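How to Clear a Junk Pile Off a Table

Small things collect on a table: cases, wrappers, pouches, boxes, a cloth from the last time you wiped something. If you put them away one at a time as you notice them, the pile never shrinks. Sorting it in one sitting takes 10 minutes for most tables.

What you need

A trash bag, a shallow tray or box lid, and a soft dry cloth.

Steps

1. Push everything to one half of the table. Leave the other half bare so you have a place to work. On a polished table, lift hard cases and boxes instead of sliding them.

2. Pull out the trash first. Empty wrappers, torn packaging and scraps of paper go straight into the bag. Check inside clear packages before you throw them out.

3. Take the largest item next. Long cases and boxes usually sit on top of smaller things, and the pile drops once they are gone. Open each one and make sure the right thing is inside.

4. Shake out any cloth or pouch over the table. Coins, caps and earrings end up in the folds. Fold the cloth and set it aside for the wash.

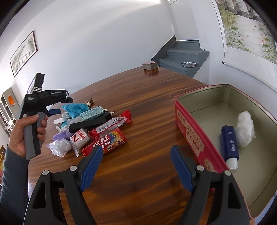 5. Group what is left by the room it belongs in. Use the bare half of the table for this. Pens and chargers go together if they live in the same drawer.

6. Put the groups on the tray and make one trip through the house. Anything without a home stays on the tray until the end. Pick a drawer for it before you put the tray away.

7. Wipe the table with the dry cloth, going with the grain. For sticky spots, dampen one corner of the cloth and dry the wood right after.

If the pile comes back within a week, leave the tray on the table and empty it every night after dinner.

Posted in April by Noemí Villaseñor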